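**1/1/19** – Notiz Assistenz-Tool Belegprüfung (Serkonia)

Testlauf gegen den Altbestand beendet. 3373 Belege, davon 500 vorab von Hand klassifiziert (Espiritu). Die übrigen dienen nur der Laufzeitmessung. Das Modell von Grorkell schlägt ein Konto vor, die Sachbearbeitung bestätigt oder korrigiert. Automatisches Buchen bleibt abgeschaltet.
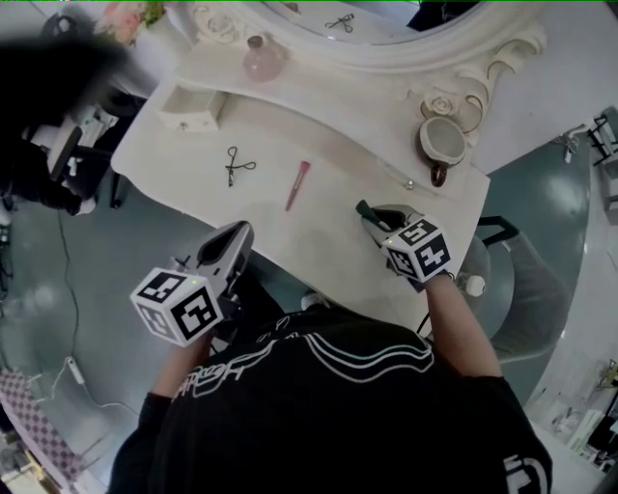 Auffällig sind Gutschriften. Das Vorzeichen geht beim Import verloren, wenn der Betrag in Klammern steht. Fehler liegt im Parser, nicht im Modell. Ticket ist angelegt, Zuordnung an Jhun Espiritu.

Schwellwert für die Anzeige »unsicher« vorerst unverändert. Princess Dimaculangan möchte ihn senken, damit weniger Rückfragen entstehen. Dagegen spricht, dass zwei Falschzuordnungen bei Vasiliauskas knapp über der Schwelle lagen und ohne Rückfrage durchgelaufen wären.
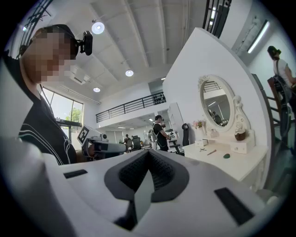 Zeitaufwand je Stapel: manuell etwa 10 Minuten, mit Vorschlag kürzer. Wert noch nicht belastbar – die Pausen sind im Protokoll nicht sauber getrennt. Export nach Cirel läuft, Umlaute in den Buchungstexten sind korrekt.
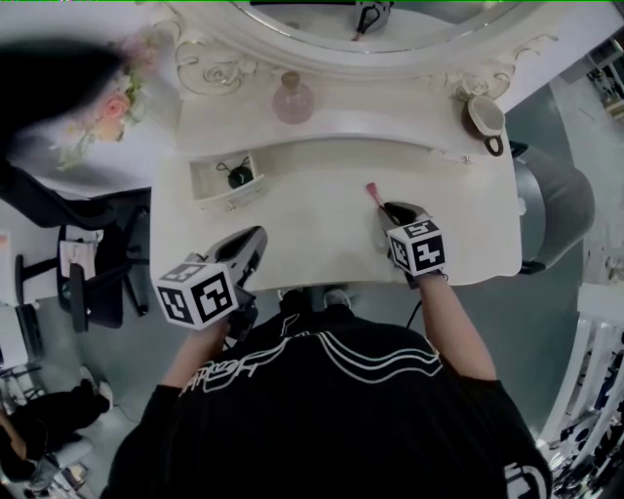
Offen ist die Taxonomie für Sachkonten. »Kleingerät« und »Verbrauchsmaterial« überschneiden sich, die Handklassifikation ist dort selbst uneinheitlich. Ein Schminkpinsel mit rosa Griff landet je nach Bearbeiter in der einen oder der anderen Klasse, das Modell übernimmt diese Streuung. Vorschlag: Klassen zusammenlegen und erst ab einer Wertgrenze trennen. Wertgrenze muss die Buchhaltung vorgeben.

Nächste Schritte:

- Parser korrigieren, Gutschriften neu einlesen
- Pausen im Protokoll kennzeichnen
- Stichprobe aus den Augustbelegen ziehen, Dimaculangan prüft gegen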